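I gave the sleep tracker seven weeks. I want that on the record before anyone tells me I didn't give it a fair shot, because people who love their sleep trackers will always tell you that you didn't give it a fair shot.

The thing is called Holleo, it goes on your wrist, and every morning it hands you a score out of 100. My sister got one in April and by May she was telling me her score before she told me hello. So I bought one too, partly out of curiosity and partly so I could argue with her properly.
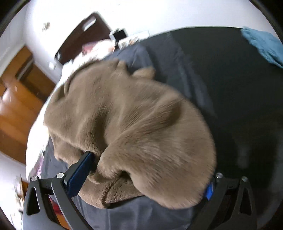
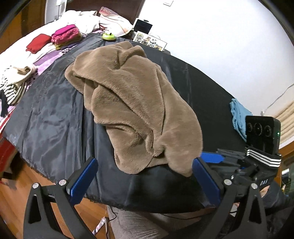

My first night got a 61. I'd slept fine, or thought I had. I woke up before the alarm, made coffee, felt like a person. Then I opened the app and it told me I was "under-recovered" and should consider an easy day. I had a dentist appointment and a full inbox, and neither of them cared about my recovery, but I noticed that by eleven I was yawning. Was I tired? Or had I been told I was tired by something with a nice font? I still don't know, and that question bothered me for the whole seven weeks.

My main complaint is that I can't find out what the number means. I went looking. The help pages say the score "blends multiple signals" and that the blend is adjusted over time to fit you. Fine. Which signals? How much of each? If they adjust it over time, then my 74 in week one and my 74 in week six aren't the same 74, and the pretty line graph connecting them is a picture of nothing in particular. I wrote to support and asked. I got back a friendly message thanking me for being part of the journey.

I can sort of believe the part about when I fell asleep and when I woke up. A wrist that stops moving is probably a wrist attached to a sleeping person. Except that I read in bed, and I read very still. One Sunday I lay there for an hour and a half with a library book and Holleo logged the whole thing as light sleep. It gave me credit for it! My score went up. I finished a murder mystery and was congratulated on my consistency.

The deep sleep and dream sleep numbers I believe even less. A sleep lab glues wires to your scalp to work that stuff out. My wristband has a green light and a lot of confidence. On two nights I wore it alongside my sister's old one, one on each arm like a lunatic, and they disagreed about my deep sleep by more than half an hour on the first night and nearly an hour on the second. Same arms, same body, same bad dream about missing a train.

She said the sensor on the left one was probably loose.

Then there's the upselling. The free version tells you that something's wrong, and the paid version tells you what. After 14 days I got a message saying my "sleep debt profile" was ready, with a little padlock on it. I paid for a month, I'll admit it. Behind the padlock was advice to go to bed at the same time each night, keep the room cool, and not drink coffee late in the day. My grandmother would have told me that for free and thrown in a sandwich.

It also wanted me to buy a pillow. A partner brand, Serham, "designed with recovery in mind." I have a pillow. I have had it for years and it's gone flat in the middle in a way that suits me. There's also a Koyama lamp that's supposed to turn orange as the evening goes on so your brain gets the hint. I have a regular lamp, and I turn it off.

To be fair, and I'm trying to be, there were a couple of useful things. I had to log when I drank coffee, and the logging showed me I was having a cup at four-thirty most weekdays, when I would have sworn to you I stopped at lunch. I've moved it back and I think I fall asleep faster. I *think*. I can't prove it and I don't trust the thing that says it can. A notebook and a pencil would have caught the same habit.

The other one is that my weekends were all over the place. I was getting up at 6:40 during the week and then drifting till nearly ten on Saturdays, and seeing that laid out in a bar chart made me a bit sheepish. I haven't changed it, mind you. I like Saturdays.

My friend Poppy Holroyd teaches a night class over in Clernton and gets home so late that her score never gets out of the fifties. She sleeps seven hours, solid, just not the seven hours the app prefers. She's cheerful, she's healthy, she remembers everybody's birthday. Her wristband thinks she is falling apart. She wore it for a month and told me she'd started dreading the mornings, which she never did before. She gave it to her nephew, who uses it as a watch.

That's what got me to stop, more than the math. I noticed I was lying there at midnight worrying about what lying there at midnight was doing to my score. I'd check the time, work out how many hours I had left, and guess at the number. Some nights I guessed within three points — so what exactly was I paying for?

I took it off on a Tuesday and put it in the drawer with the takeout menus. The first couple of mornings I reached for my phone to see how I'd slept. By the weekend I'd quit doing that. Some nights since have been good and some have been lousy, and I can tell which was which by being awake afterward.

My sister is up to an 88, by the way. She called at nine last night to tell me, and then said she had to go because she was exhausted.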